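Thursday, 7:40 p.m.

Back to the peg board after supper. It's the Mota one, white base, three pegs, with the mint-green, orange and purple rings. I cleared the marble-patterned top first and wiped it with Lusum, which leaves a film if it goes on undiluted. I diluted it. There was still a film. 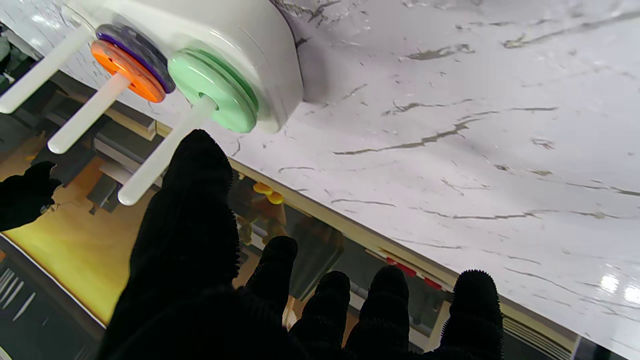
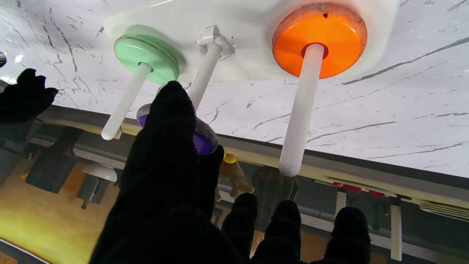
Does it matter which ring goes on which peg?

On a board with equal pegs it makes no difference to the fit, provided the hole in every ring clears every peg. It matters only if the pegs differ in diameter, or if the child has been set a pattern to copy.

I wanted a number for the clearance, so I took calipers to the pegs. Nominal diameter is 18 mm at the base of each. The tips are rounded, and the first few millimeters are no use for measuring because the jaws slide off. I read each peg twice at right angles and the readings agreed closely enough that I stopped. The pegs are round, in other words. I had suspected one of them of being slightly oval. That was the ring, on the evidence of the feel, and the feel was wrong too.

The whole set weighs 366 g on the kitchen scale. The scale reads in whole grams and drifts if the refrigerator cuts in, so I zeroed it and weighed again. Same figure. The Nerkton board I had before came to 676 g, and most of the difference must be in the base. The Nerkton had a thick base with square edges. It would stay where it was put when a child leaned on a peg, but the corners marked the floor and it was too heavy for the shelf over the radiator. I would take the lighter one with rounded edges, and put something underneath it if it slides.

It does slide. On the bare top, upright, a sideways push at the tip of an end peg moves the base before it tips it. On the drying mat it tips first. Neither result is surprising. A damp cloth folded once under the base stops the sliding and doesn't raise the tipping point by any amount I could detect. I have written "cloth" on the card.

Lying on its side is a different exercise and I have come around to it. With the pegs vertical, a ring let go anywhere near the right place will drop. With the board on its side nothing drops. The ring has to be lined up with the peg and pushed along it, and the push has to continue after the tip is through or the ring hangs there at an angle. A slightly tilted ring binds. The fix is to press close to the hole and not at the rim. I tried it with my left hand, eyes shut, and got the orange on in a reasonable time and the purple on after dropping it twice. The floor under that side of the counter needs sweeping.

Procedure for the card, as it stands tonight:

1. Base upright on a folded damp cloth.
2. Rings off, laid flat in front, none overlapping.
3. One ring to a peg, any color to any peg.
4. Two rings to one peg, third ring to any other.
5. Base on its side, repeat 3.
6. Rings off again before the base goes back upright.

Step 6 took some argument. I phoned Kwadwo Asante over the weekend about the card and he would leave it out, on the grounds that a four-year-old will stand the board up with the rings on regardless, and that an instruction which is always ignored weakens the ones near it. I see the point. I have left it in for the adult. He also wants step 4 moved after step 5. I tried his sequence tonight and preferred mine, although I couldn't give a good account of why, and he will ask.

Cleaning. Rings in warm water with a drop of dish soap, bottle brush through the holes, rinsed, stood on edge in the plate rack. Standing on edge they roll, so I put a wooden spoon along each side. Base wiped only. I don't like to immerse a base until I know whether the underside is sealed, and the Lekwood leaflet that came with the parcel covers returns and delivery times and is silent on water. The place where a peg meets the base collects dirt and a cloth won't reach it. A cotton swab will. I used more swabs than expected.

Storage is unsolved. The drawer is 100 mm deep inside and the board will not go in upright with the front closed. On its side it goes in, but then the rings work their way along the pegs when the drawer is opened quickly and end up at the back. An elastic band across the peg tips holds them. It also pulls on the two outer pegs, and I would rather not leave that tension on all winter. A bag is the dull answer. The blue drawstring one has the dominoes in it. Could move the dominoes to the coffee tin.

Also noted: the label on the shelf still says Nerkton. Must be changed before March, when the shelf list gets copied out again and the mistake becomes permanent.

Tried one more thing at nine. All three rings on one end peg, base upright on the cloth, push at the tip as before. It tips a little more readily toward the loaded end and a little less readily the other way. Difference is small and I had no way to measure the push. A spring balance would do it. There's one in the fishing box, if the hook hasn't rusted through.

Card is typed except for the storage line. Calipers back in their case, battery out. Marble top wiped again with plain water, and the film came off.

9:25 p.m. Swept the floor.

Contact | Copyright, all entries, the author | Back to top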